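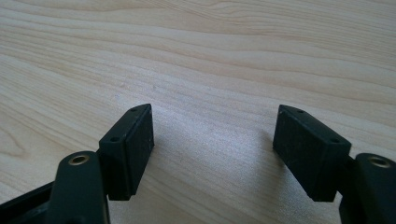 **dretbridge_t**
Trying to decide between two sets of pads for the hand-held gripper before we order more. Set A is the stock Mareck pad, set B is our own print. I've run 363 grasps so far, mostly small boxes and bottle caps. B drops fewer caps but wears faster. The brass inserts in the linkage arms stay either way, so the swap is only the pads, using the two holes along the top edge. Anyone have numbers past 2000 cycles?

**nwolde**
We ran Mareck pads to 2000 on the Serketholm arm. No cracks. The face got polished and we started losing caps, so we scuffed it with sandpaper and kept going.

**haugen_tr**
I wouldn't scuff them. You change the friction every time and then your comparison is useless. Replace at a fixed count.

**nwolde**
At 15 dollars a pair I'll scuff them.

**dretbridge_t**
What grit?

**nwolde**
Whatever was in the drawer. 220 I think.

**haugen_tr**
That's sort of my point.

**f_zuniga**
Check the pivots before blaming the pads. Ours had play after a month and the pads stopped closing parallel. Looked exactly like bad friction. Also a shiny table like that washes out our wrist camera, so we put down a gray mat.

**dretbridge_t**
No play that I can feel. I'll try a mat. Six more runs with set B on Sunday and I'll post the drop counts.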